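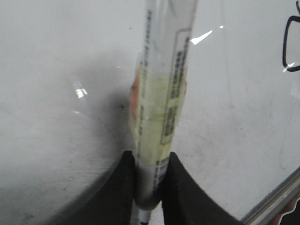 Clear tube with a printed label along one side. Small packs in clear plastic came up several times during the afternoon.

Visit report: Hägglund packaging plant, Oltum

The Hägglund plant at Oltum opens its doors to trade visitors once a year, in December. I went with Sobia Usmani from our purchasing department. Our interest was narrow. We wanted to see how the plant handles shrink sleeves and flat labels on small-diameter tubes, and how it controls print legibility on curved surfaces. The program covered more than that, and this report follows the route in order.

Reception and safety briefing

Doors opened at 8 in the morning. The briefing was given by Ivar Eide, who is responsible for the converting hall. Visitors get a coat, hearing protection and overshoes. Phones are allowed in the hall but not in the ink room, where solvent vapor is the concern. Parking is on the north side of the building, and the signs from the main road still show the old entrance.

Film storage

Film arrives on reels and stays in its outer wrap in a temperature-controlled store next to the loading dock. Sleeve film shrinks slowly even at room temperature, and a reel that has been kept too warm loses width before it reaches the press. The plant keeps the store cool all year and moves reels to the hall the day before printing. Each reel carries a card with the date it was received, the supplier lot and the measured width on receipt. Width is measured again before the reel is mounted. If the two figures differ by more than 2 millimeters, the reel goes back to quality control. Sobia asked how often that happens. Eide said it was mostly a summer problem and had become less common after the dock doors were replaced.

Printing

The main press prints on the inside of the film, so that the ink is protected once the sleeve is on the product. Artwork is distorted in advance to allow for the shrink. On a straight-sided tube the correction is simple, as the sleeve shrinks evenly around the circumference and very little along the length. Tapered shapes take longer to set up, and the plant prefers to run a test on the real container before approving plates.

Small text was the part we had come for. On a narrow tube there is not enough width for horizontal lines of ingredients or instructions, and most customers turn the text to run along the length. This works, but it puts the whole text block close to the curve. Brenda Birkett from the prepress office showed proofs of the same text at several sizes. Her advice was to keep the block narrow, use a plain typeface, and leave a clear margin next to the seam. Reversed text, light on a dark ground, fills in first and should be avoided at small sizes.

Inspection

Finished sleeves are cut, opened and laid flat for visual inspection under fixed lamps. 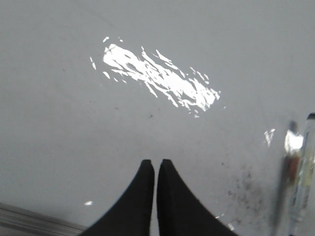 Glare is the main difficulty in this step. Glossy film throws back the lamp, and an inspector looking straight down can miss a pinhole or a weak print area entirely. The plant has moved its lamps to a low angle on both sides and put diffusers over them. Sheets are turned once during the check so that every part is seen away from the reflection. We use overhead lighting at our own site and should test the same arrangement.

Samples are taken at the start and end of each reel and after every stop. The inspector checks seam strength, register, width and legibility, in that order. Legibility is judged against a signed reference sheet, which is replaced every 2 months because handling wears it. Around 200 sleeves from each order are kept in the archive.

Seam and adhesive

Sixten Magnusson ran a short demonstration on the seaming machine. The seam is solvent-bonded. Too much solvent gives a wavy edge, and too little gives a seam that opens in the heat tunnel. He adjusts the flow by eye at start-up and then locks it. For flat labels the plant uses a pressure-sensitive stock called Tritness, which it recommends for tubes with a tight radius. We took a roll back for testing.

Follow-up

Wenche Öberg in sales will send price lists for both formats, with minimum order lengths. Sobia will send her our tube drawings and one filled tube from the Starkudska line. Lead time for a first order was not settled, and the question of who pays for test plates is still open.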